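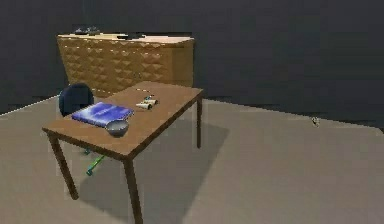 Preparing a Rearrangement Test Set in Simulation

Laboratory guide, Requena Group for Household Robotics
Prepared by Olaia Llorente and Casimiro Carrasco
Revised September 6, 2021

Purpose

This guide sets out the procedure for building and scoring a tidy-up test set in the Porner simulator. It is intended for new members of the group and for partner laboratories that wish to compare their planners with ours. A working installation of Porner and read access to the Brudico object library are assumed.

In each episode, the planner receives a room in which small objects have been moved from their assigned places. It must decide which objects are out of place, choose a destination for each, and put them there in a workable order. The method under study, Heverex, makes the first two decisions from a single rendered view and a short list of house rules.

Step 1. Select the room

Open the room list and choose a layout with at least two raised surfaces. A table and a dresser are sufficient, as in the room shown at the top of this page. Layouts with only one surface should be set aside, as they leave the planner with no real choice of destination.

Step 2. Place the objects

Load the small objects from the library and run the placement script with a fixed seed. Each object is assigned to one of three groups: correctly placed, on the wrong surface, or on the floor. In the room shown, the book and the small round bowl lie on the table, while a long green rod lies on the floor beneath it.

Allow the physics to settle before saving. An object that is still moving at the end of the settling period should be removed and placed again with a new seed. Record both seeds in the episode log.

Step 3. Check the view

Render one still from the starting viewpoint and inspect it at full size. Three points require attention.

Objects under furniture. These are permitted and are of particular interest. The rod lies partly in the table's shadow, and earlier versions of the detector often missed objects in such positions.

Objects far from the main furniture. A tiny item near the base of the wall, such as the one on the right side of this room, should be kept if the object log confirms its identity. Do not enlarge it.

Objects close together. The short white cylinder and the small item beside it on the table are acceptable. If two objects intersect in the physics engine, the episode must be rejected.

Step 4. Write the goal file

The goal file names every movable object and one or more permitted surfaces. Goals are written by one person and checked by another, who works from the house rules without seeing the first set of answers. Disagreements are referred to Iker Marín, who maintains the rules. In the July revision, several objects were given two permitted surfaces after reviewers could not agree on one.

Step 5. Run the planner

Start the run with the standard limit of 40 actions per episode. The full set holds 3000 candidate episodes, of which 2479 passed the checks in Step 3 and form the released set. Partner laboratories should report results on all 2479 episodes - partial runs are not comparable.

Step 6. Score the result

An episode counts as solved when every object rests on a permitted surface and no correctly placed object has been moved elsewhere. With the July settings, Heverex solved 898 episodes. Most of the remaining failures involved floor objects that were detected but approached from a blocked side.

Report the solved count first, followed by the count of misplaced objects at the end of each episode. Averages alone are not accepted.

Questions concerning the scoring script should be addressed to Candela Sotomayor. Requests for library access are handled by Anselmo Arroyo.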